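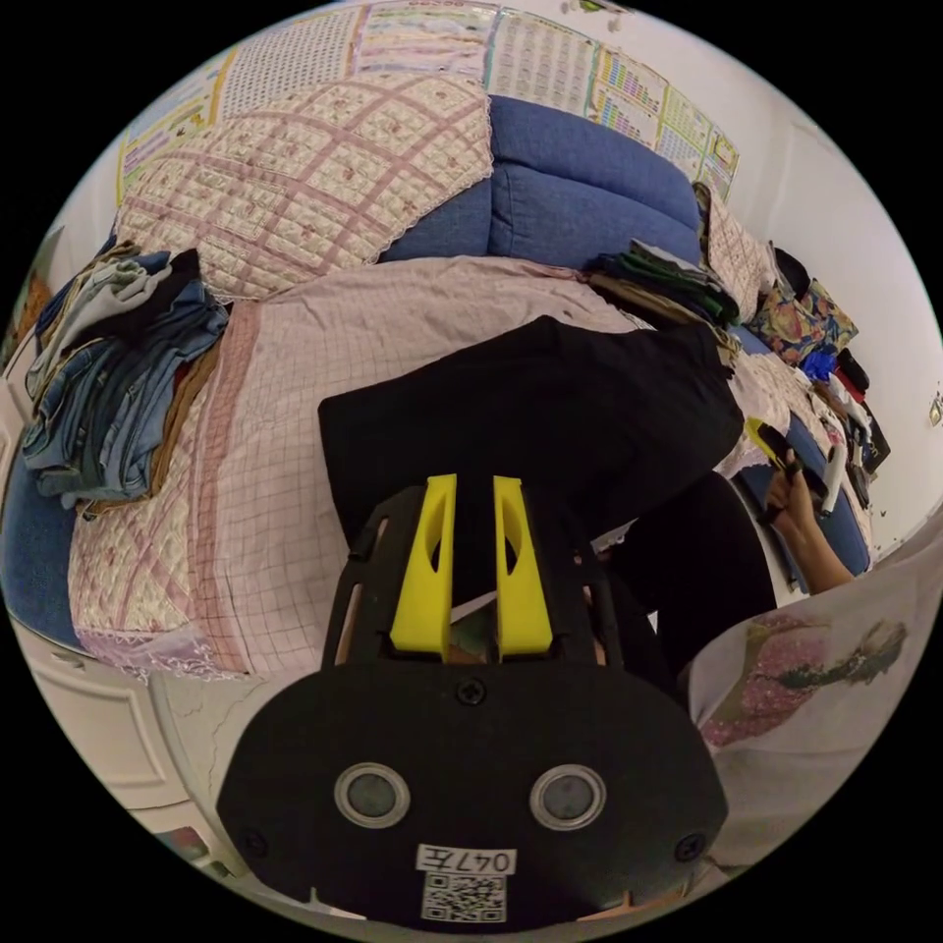 Der Kleidertausch von Urkix geht in die zweite Runde. Bis Fr., 7. Juli, kann man gut erhaltene Kleidung im Laden Wako abgeben, bis zu 39 Stück pro Haushalt. Die Sachen sollen nach Art sortiert und gefaltet sein, gefaltet wie der Stapel mit den Jeans links auf dem Bett; dunkle Stücke bitte extra legen. Bei der ersten Runde im November kamen 188 Teile zusammen. Was übrig bleibt, geht an das Lager von Avano.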